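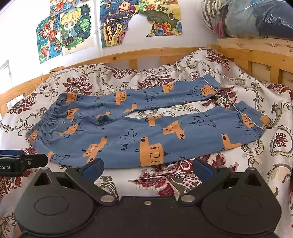 2024-02-04

Started on the laundry late, after breakfast and the phone call. I had told myself I would do the pajamas first, get them off the bed, and then have the bed itself to work on. The blue ones with the orange submarines are the pair I always leave until last because the legs never want to lie the way I put them. The waistband pulls everything toward itself. You smooth the top leg and the bottom leg creeps, and you smooth the bottom leg and there's a lump in the middle where the seams meet.

My method, for what it's worth, since I wrote it down wrong in the May notebook and then followed my own wrong version for weeks: lay them flat, waistband to the left. Pull each cuff straight out. Press down the lump at the crotch with the side of the hand. Fold one leg over the other so the white piping lines up at the bottom. Then fold in thirds from the cuff end, so that the waistband ends up on the outside and holds the bundle together. In May I had written to start from the waistband, and every pair I did that way came undone in the drawer.

I like the submarines. I picked the pants at Mallota when they were clearing out the winter things, and Themis said they were for a child. They are not for a child, they were on the adult rail and they fit me. He has said it again twice this winter. The cotton has gone soft and I would buy them again, but I looked in there last month and they only had plaid.

The rest of the basket was dull. Towels, the two gray sweaters, socks. I did the towels on the kitchen table so as not to fill up the bed again, and they are now in the hall closet on the second shelf, where they should have been all along. The first shelf is still taken up with the box from Briggs that I haven't opened. It's the replacement lamp shade. I know what it is, which is probably why I haven't opened it.

Themis Koutsoukos rang at ten, before any of this. I write his whole name because there is now another Themis at the allotments and I got confused reading back over January. He wanted to know if I was still coming over to Wustangate to look at the chest of drawers his aunt left. I said yes, but not this week. He said she kept table linen in it and that it smells of soap, and that one drawer sticks. I asked which. He didn't know. If it's the bottom drawer I don't mind, but if it's the top one I'd be fighting with it every morning. He wants 100 for it. I said I'd have to measure the wall first, and he said everybody says that.

So I measured the wall. I did it with the old cloth tape, which has stretched, and then again with the metal one. The space between the window side and the door is enough, but only if the chair goes. The chair has had clothes on it since New Year, so it's not as if anyone sits there. I could take it down to the front room. I wrote the measurement on the back of the Jutano receipt and put it in my coat pocket so that I'd have it with me when I go.

After lunch (soup, the last of it) I came back up to do the bedspread. It had slid toward the foot end overnight and was all in folds by the headboard. I used to pull it straight from the bottom, walking around from one side to the other and never getting it even. Now I go from the top. I tuck it up to the wood first, get the headboard end right, and then work the creases down toward the feet with flat hands. It took two tries today. The pattern doesn't help you much, with the big burgundy flowers and the scrolls going every which way. With a stripe you'd know at once if it was crooked. With this you can have it well off to one side and not notice until you're lying in it and your feet are cold. 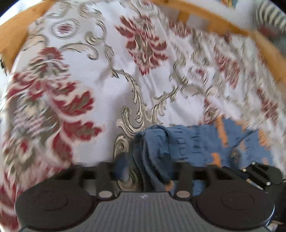 It was my mother's choice, this bedspread, and I would have gone for something plainer. She bought it when she moved into the flat on the hill and gave it to me when she moved out again. I didn't use it for a long time. Then the green one wore through in the middle, and this was in the closet, and it went on as a stopgap. That was four years ago. I've stopped thinking of it as hers, mostly. The dark red is good in winter. In summer it looks heavy and I fold it away and use the white cotton one.

I did think about washing it today. The weather was dry enough, but it takes the whole line and then some, and it was already past two. The last time I washed it I hung it doubled over and the inside was still damp the next day, and I had to drape it over the banister with the heating on. So it waits. I shook it out of the window instead, which I'm not sure does anything, and put it back on.

While I was at it I wiped down the wood of the bed. There was more dust than I expected, mostly low down and in the corners where the cloth won't reach unless you wrap it around a finger. I used the wax from the tin. There's a third of the tin left, so that's this year taken care of. The joint on the window side still creaks if you lean on it. I tightened it in the fall and it was quiet until the cold came. I'll do it again when I can find the key for it, which is either in the kitchen drawer or in the jar with the picture hooks. I looked in the drawer. I did not look in the jar.

Sorted one drawer as well, the pajama one, seeing that I had everything folded. Took out:

the nightshirt with the torn sleeve (rags)
the thin summer bottoms, moved to the box on top of the wardrobe
one sock, brown, no partner
the belt of the dressing gown I gave away

The belt I should post on to my cousin, who has presumably been holding her dressing gown shut by hand since Christmas. I put it on the hall table with a note on it. The drawer closes properly now. The submarines went in at the front.

Went out to Jutano at four for bread and light bulbs. They had the bread. The bulbs they had were the wrong fitting, and the man said he'd have more in on delivery day and then couldn't say when delivery day was. I paid with a 20 and he had to go in the back for change. It was getting dark by the time I walked home, and the wind had come up, so I was glad I hadn't hung anything out.

The meter card was in the mailbox again. I read the meter by flashlight and wrote down 1086 and then wasn't sure if the last digit was a 6 or an 8 and went back down to look. It was a 6. Filled in the card and put it by the door with the belt.

Supper was eggs on the new bread. I rang Themis back after and told him the chest would fit if the chair went. He said he'd take the chair if I was only going to put it in the front room. I hadn't planned on losing the chair. I said I'd think about it. He could take something off the price for it, I suppose, but I don't want to be the one to bring it up, and he won't. He had been to check, and it's the middle drawer that sticks. I can live with the middle one. Winter blankets could go in there, things I only need a few times a year.

Heating off at nine. Bed is made, drawer is done, wood is waxed and the room smells of it. Still to do this week: the Briggs box, the bed key, the chair one way or another, the clothes that are on the chair. I moved 3 of the sweaters off it before coming up to write this and put them on the end of the bed, and now I have to get up and put them somewhere else before I can lie down.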